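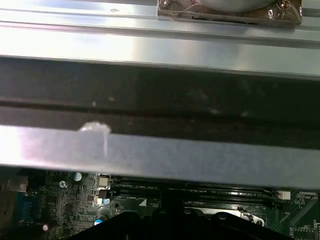
A processor dropped from a gripper can bend socket pins, and I learned this in May with a used workstation board. The robot lost its grip on the chip 2 millimeters too early and one corner came down first. After this I changed how I prepare the job. First I look for residue on the metal inside the case, like the white blob on the rail across this one, and I clean what I find before anything moves. Then I read the slot labels on the board (DIMM2_CPU1, DIMM4_CPU1) and write them on paper, so I am sure which side of the socket I am talking about when I ask for help.

My second mistake was the air pressure. Our small Gosen compressor also feeds another tool, and when that tool starts, the pressure falls and the fingers open a little. Anatole Roussel found it, not me. He put the gripper on its own line, and we had 400 test grips without a slip. Please do these tests with a dead processor. Mine came from a Zondora box of broken parts and cost almost nothing.
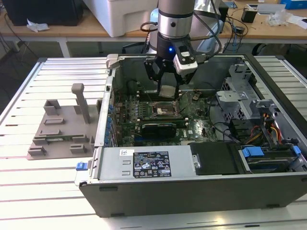 Gripper over the open socket, case lying on its side.

Some more rules from our bench:

Before your hands go in the case, press the stop button. A pause in the program is not enough - the arm can continue when the pause ends.

Unplug the computer and hold the power button for a few seconds.

If the arm gives a fault with a chip in the fingers, do not open the fingers from the screen. Put a soft foam under the chip first, then release.
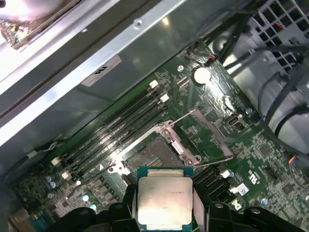
Go down slowly for the last part, and stop if the force goes up before you expect it. Look for the small triangle on the chip corner and compare it with the socket. If you have bent pins already, do not try with a kitchen needle as I did. Ludivine Vasseur straightened mine with a fine mechanical pencil, without the lead, under a magnifier. It took her a full evening and the board started at the second try.

1853 views | 2 comments | Share

Contact: Grotholm Workshop Notes | Back to top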